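首页 > 课程 > 讲义 > 课外资料 > 联系我们
最后更新:2019年7月31日
分类:物质文化史 / 第9讲 / 维修与旧物

第9讲 修补的历史:从补锅匠到拆机台

各位同学好,又见面了。上一讲我们谈旧衣,谈得有点超时,有几位同学下课后还站在走廊里跟我讲自己外婆的针线盒,我听得很高兴,回家的路上还在想。所以这一讲我索性把话题接下去,从衣服走到器物,谈谈人们怎样修东西、谁来修、修好了以后怎么看待它。讲义比平时长一点,请大家慢慢读,不必一口气读完,泡杯茶也行。

一、先从一本账簿说起

课上我会反复提到克洛姆霍尔姆(Clomholm)的镇务账簿。现存最早的一册从1563年记起,纸张受过潮,前几页很难认,幸好莱娜·莱赫蒂宁(Leena Lehtinen)老师花了好几个冬天把它抄录整理出来,我们今天才能舒舒服服地坐在教室里读。账簿里修理的开支远比购置的开支多:补井绳、换车轴、给教堂的铜盆焊底、重新箍桶。买一只新桶是要郑重写上一行的,修桶却常常和别的杂项挤在一起,字也写得潦草。

我希望大家读史料的时候留意这种潦草。记账的人觉得某件事平常,就会写得快、写得省,而我们这些后来人恰恰最想知道那些平常的事。那位书记员大概怎么也想不到,几百年后会有一屋子年轻人对着他的"杂修"二字琢磨半天。

二、走村串户的匠人

修理在很长时间里是上门的生意。补锅的、磨刀的、锔瓷的,各有各的吆喝和行头。中国读者最熟悉的也许是锔瓷:碗裂了,沿着裂缝两侧钻小孔,用金属锔钉一枚一枚扣住。俗话说"没有金刚钻,别揽瓷器活",说的就是这一行。钻孔是慢工,力气稍微大一点,碗就彻底碎了。

我小时候住的巷子里还来过一位锔碗的老人,挑着担子,坐在自带的小板凳上干活,孩子们围成一圈。我母亲拿出去一只蓝边大碗,修好后一直用到我上中学。碗底的锔钉摸上去有点硌手,我到现在还记得那个手感。这件事跟考试没有关系,只是每次讲到这里我都忍不住要说一遍,请大家包涵。

和锔瓷相对照的是日本的金缮,用漆粘合,再在接缝上饰以金粉。两者常被放在一起比较,有些通俗读物喜欢把它们说成两种民族性格,我劝大家谨慎些。用什么办法修,首先要看器物的价钱、主人的用途和手边的材料。一只盛粥的碗和一只茶席上的碗,本来就不会被同等对待。

三、铺子、零件与标准化

工业化以后,修理慢慢搬进了铺子。这里面最要紧的变化是零件可以互换。从前的匠人修一把锁,多半得比着那把锁现打一个簧片;有了标准件,他可以从抽屉里拿一个现成的装上去。手艺并没有因此消失,它换了地方:从前考的是"会不会做",后来更多是"能不能看出哪里坏了"。诊断成了修理的核心,钟表匠把放大镜往眼眶上一夹,听一听、看一看,功夫都在这几分钟里。

奥布萨·比尔哈内(Obsa Birhane)写过一篇很好读的文章,讲维德维尔(Widville)一条修理街的变迁。他在那里访问了收音机铺、缝纫机铺和后来的电脑铺,发现同一间门面往往由同一家人经营,换的只是柜台上的东西。父亲教儿子的第一件事,几乎都是怎样把拆下来的螺丝按顺序摆好。文章收在课外资料里,推荐大家读第二节,写得最有人情味。

四、打开机壳以后

到了电子产品,修理遇到了新的麻烦。锅漏了,谁都看得见;电路板坏了,外表往往跟好的时候一模一样。不过台式电脑在这一类产品里算是比较好说话的,侧板卸掉,电源、主板这些部件各在各的位置,处理器也坐在插座里,松开金属压架就能取出来。很多人第一次对"机器里面"产生亲近感,就是从拆一台旧台式机开始的。

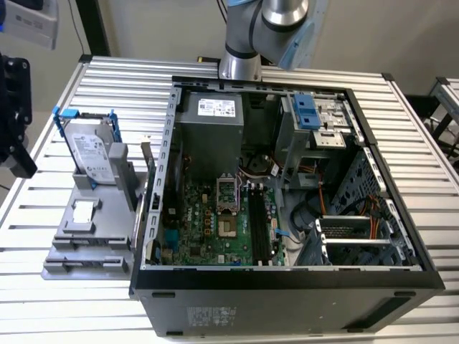
图9-1 侧放在工作台上的台式机,侧板已卸下,处理器插座的压架处于打开状态。

与台式机形成对照的,是后来那些用胶水粘合、用特殊螺丝封口的轻薄设备。设计者有他们的理由,薄、轻、防尘,消费者也确实喜欢。代价由修理的人来承担:换一块电池要先加热、撬边,稍有闪失屏幕就裂了。近年关于"维修权"的讨论,争的就是用户和独立维修者能不能买到零件、拿到手册、合法地打开自己花钱买来的东西。

这场讨论在课堂上很容易变成一边倒,我年年都看到。所以我请大家试着替厂商想一想,也替废旧物回收的工人想一想。努里娅·格布雷察迪克(Nuria Gebretsadik)的口述史材料里,有一位在沃尔库(Worku)拆解站工作的师傅讲得很实在:他最怕的是胶,其次是不写型号的电池。他不大关心"权利"这样的大词,可他说的每一句都跟设计有关。

五、修好了,还是原来那件吗

最后留一点时间谈观念。忒修斯之船的故事大家都听过,船板一块块换掉,换到最后还算不算原来的船。哲学课上会给你们讲得更严密,我这里只想补充一点历史上的实际做法:人们对这个问题的回答,常常取决于谁在问。税吏、继承人、买主和船上的水手,答案可以各不相同,而且各有各的文书为证。

克洛姆霍尔姆账簿里就有这样一场小官司,两兄弟争一架水磨。哥哥说磨是祖父传下来的,弟弟说轮子和石头都是他出钱换过的,早已是新磨。镇上的裁决是磨归哥哥,换件的钱由哥哥分期还给弟弟。我个人很喜欢这个判法,不过也有同学觉得弟弟吃亏了,欢迎在讨论课上继续争。

六、本周阅读与作业

必读:莱赫蒂宁整理本的导言;比尔哈内文章第二节。
选读:格布雷察迪克口述材料,沃尔库部分。

作业:请在家里找一件修过的东西,写一篇短文,讲讲它是怎么坏的、谁修的、修好以后家里人怎样用它。引用文献不少于2种,家人的口述也算一种,请注明讲述人和时间。实在找不到修过的东西,可以写一件坏了却一直舍不得扔的,我猜每家都有。

讨论课由尼洛·萨沃莱宁(Niilo Savolainen)助教带领,请提前把想讨论的段落标出来带去。需要查阅账簿影印件的同学,请到资料室登记,翻页时动作轻一些,也请不要把茶杯带进去(我知道我开头说过泡杯茶,那是在家里)。

下一讲谈仓库与储藏,会用到佩特夫贝里(Petevberg)的粮仓清单,篇幅不短,有空可以先翻一翻。

上一讲 | 返回目录 | 下一讲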